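Skincare firm Plerkholm has opened its first shop in Urkstead, taking over the former shoe shop next to the post office. The shop stocks the full Plerkholm range of 144 products, including the Tavunier hand creams that were previously sold only online.
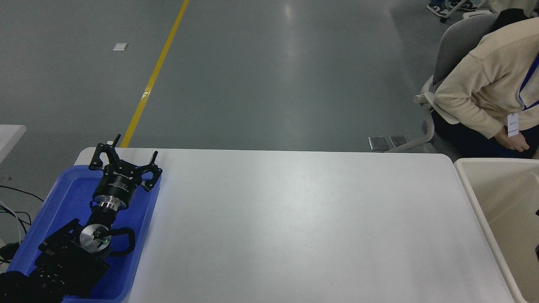

The first 500 customers to spend £27 or more will be given a travel-size cleanser. Skin consultations are free but must be booked at the counter, and each lasts half an hour.

Plerkholm says a second shop will follow in December. The shop is open from 9.30am to 6pm, with a later closing time of 8pm in the week before Christmas.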